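Minutes of the March meeting – Skedudlow Community Supper Club

Posted in March by the club secretary
2 min read
Print this page | E-mail this page

The meeting opened at 7:05 p.m. in the Prokmont Street hall. Minutes of the last meeting were approved with one change: the deposit on the hall key is $20.

Money. The balance stands at $532 after the gas bill. The town grant of $2,000 is not in yet. Agreed to hold off on the new stove until it is.

Spring supper. Tickets go on sale at the Mwaipopo bakery next week. The hall limit is 101 seated. Two sittings were suggested and voted down – last year's second sitting ran past ten. The menu stays as it was, with a bean stew added for those who don't eat meat.

Plates. Members want to stop using paper. Two colors were put forward, pale pink and pale blue. The blue was preferred on a show of hands. Price to be asked from Trallasik before anything is ordered. 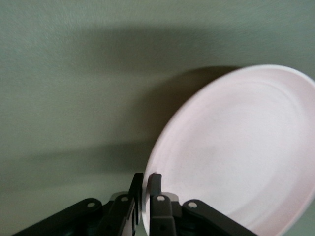
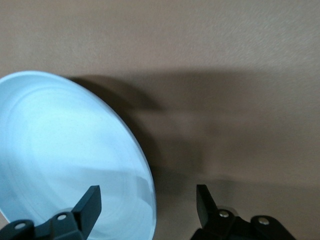

Plates: pale pink (first), pale blue (second)

Storage. The hall cupboard is full. The old tablecloths will be sorted before the supper and the stained ones thrown out.

Parking. The neighbors have complained again about cars across the side gate. A sign will go up on the night.

Any other business. The back door still sticks. Reported to the hall twice – to be reported again.

Closed at 8:20 p.m. Next meeting in April, same place.

Print this page | E-mail this page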